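Pesdale Makers' Association
Minutes of the regular meeting, September 28, 2021
Held in the upstairs room, Pesdale

Present: Magdolna Hegedűs (chair), Géza Csizmadia, Ilona Kerekes, Florencio Pastor, Kartini Hartono (minutes)

1. Minutes of the last meeting

Approved with one fix. The key deposit is per member, so the line saying "per household" was struck out.

2. Report on the visit to Zondport

Florencio and Ilona gave the report, and it took up most of the evening, which was fine with all of us! They went to the open day at the Lencho workshop in Zondport, where people teach household jobs to robots by doing the jobs themselves with grippers held in their hands. Ilona had expected a lot of screens and a slide show. What they got was a laundry demonstration at floor level, with visitors standing close enough to ask questions all the way through.

Florencio explained how it works for those of us who hadn't come across it before. The person holds one gripper in each hand and works the jaws, and the marker cube on top lets the software follow where each gripper goes. The recordings are then used to train a robot arm with the same kind of jaws. The Lencho people told them a shirt is much harder than a cup, because cloth never sits the same way twice. Ilona said she will never look at a pile of washing the same way again.

Florencio passed his tablet around for this part. The job was laundry at a front loader with the door open, and he pointed out the left gripper going into the basket for the checkered cloth — he and Ilona both thought reaching in among folds of fabric was the cleverest bit of the day. 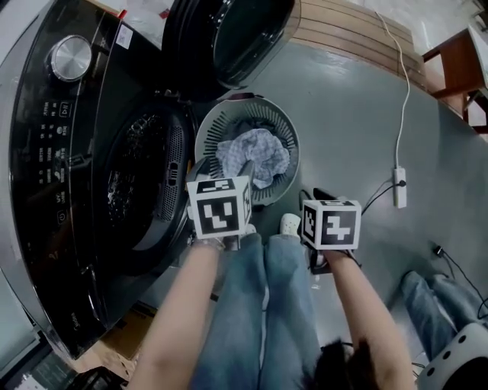 3. Discussion of the visit

Géza asked how many tries it takes before a robot can manage on its own. Florencio had put the same question to the Lencho people. They had 346 laundry recordings so far and wanted 400 before starting the next round of training. Géza thought that sounded low. Ilona said the number covers laundry only and that they have separate sets for dishes and for tidying shelves.

Magdolna wanted to know if visitors got to try it. Yes, they did! Ilona had a turn with a dish towel and reports that it feels like picking up laundry with salad tongs, and that by the fourth go she was getting the corners. Florencio had a turn too and dropped a sock behind the table (his own telling). He found the hard part was slowing down, as the hosts kept asking for smooth, steady movements.

Kartini asked about cost. The grippers they tried were made in the workshop, with printed parts and motors from Volten. Ilona did not get a price for the full set but has an email address to write to.

There was a longish talk about whether we could build a simple pair ourselves over the winter. Géza is keen and already has ideas about the jaws. Magdolna likes the idea but would want the bike stand finished first. General agreement on that, Géza included — he says the stand needs one more weekend.

Agreed: Ilona to write to Lencho and ask whether they would share drawings for the jaws.
Agreed: Géza to price up filament and bearings and bring a list.

4. A return visit

The hosts offered to come to us and run a demonstration in Pesdale next June. Everyone was in favor. The downstairs hall holds 110 and has enough outlets along the back wall. Magdolna will ask about open Saturdays. Florencio suggested we invite the high school, and Kartini will write to them once we have a date.

5. Other business

The drill press is back and running well. Please put the chuck key back on its hook.

2 new members joined this month and will get their keys at the next meeting.

Meeting closed at 9:10 p.m. Florencio stayed on to show Géza the rest of his notes.

Minutes taken by Kartini Hartono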